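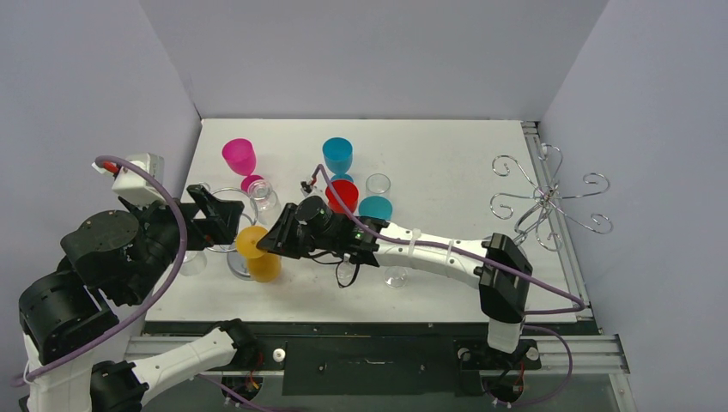
Two-arm cell with the stemware task set out. Wire rack at right.

Kornurell two-arm bench cell: purchase review

The Kornurell bench cell is sold to labs and small integrators who want two light arms on one table without designing the table themselves. We bought one in May to replace a single-arm setup and have used it mostly for handling glassware. These notes are for people who have to put a unit like this in a budget and defend the line items. Arm specifications are on the vendor's data sheet and are not repeated.

What the price covers

The quote includes both arms, grippers, table and aluminum framing. It does not include spare fingers, cable sets beyond the first, or any work objects. Walls were a separate line on our order, and we would pay for them again. Plain pale walls keep the background the same from one run to the next, and they stop a rolling glass on the sides they cover.

Tomero quoted a similar cell at a lower base price. Once walls, a second gripper and freight were added, the two quotes were close enough that lead time decided it. Tomero offered 6 weeks for delivery and Kornurell offered 5.

Fit for the task

Stemware is a hard test for a cell in this class. The part is light, the stem is thin, and clear glass gives the cameras little to work with. Our set mixes clear pieces with colored ones in red, blue, yellow and magenta. Buy both. A set of colored goblets alone makes the perception software look better than it is.

A clear glass held by the foot, with its bowl against a gray wall, shows up mainly as streaks of reflection. Caroline Lema, who handles our vision work, asked for 200 extra trials on clear glass before she would sign off on the acceptance test. Plan bench time for that kind of request.

Reach is adequate. Both arms can work over the middle of the table, so path planning has to keep them apart. If your task never needs two arms in the same area, a pair of single-arm stations from Disteo may cost less. 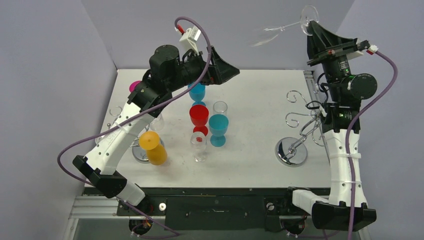 Cabling

Cable routing is the weakest part of the product. The purple cables run outside the arm in wide loops, and a loop at the wrist takes up room you will want when the arms are close together. Ties on the forearm help. Order a spare set with the cell. Ordering it later from Shemweta, the regional distributor, adds a separate shipping charge.

Consumables and small items

We set aside 500 dollars for glasses, racks and replacement fingers. Two chrome racks with curled arms came out of that. They are ordinary kitchen goods and suit the work well, as the curved hooks force an accurate approach angle. Polished chrome also reflects whatever is near it, so allow for that when tuning detection. A short, heavy-based tumbler is worth adding to the list for work on simple upright grasps.

The white tabletop picks up smudges and gray streaks. Ask for a price on a second top at the time of order.
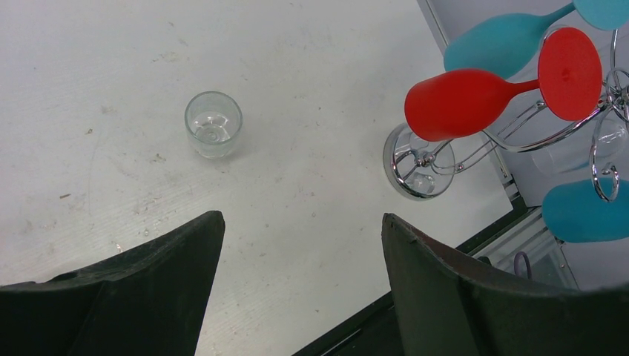
Ratings

Value at quoted price: good
Completeness of quote: fair
Cable management: poor
Documentation: fair, with the wiring section too short
Support: good. Tatu Okoth at Shemweta answered our mounting questions the same day.

Recommended for teams that already have someone able to maintain arms. First-time buyers should add a line for installation help.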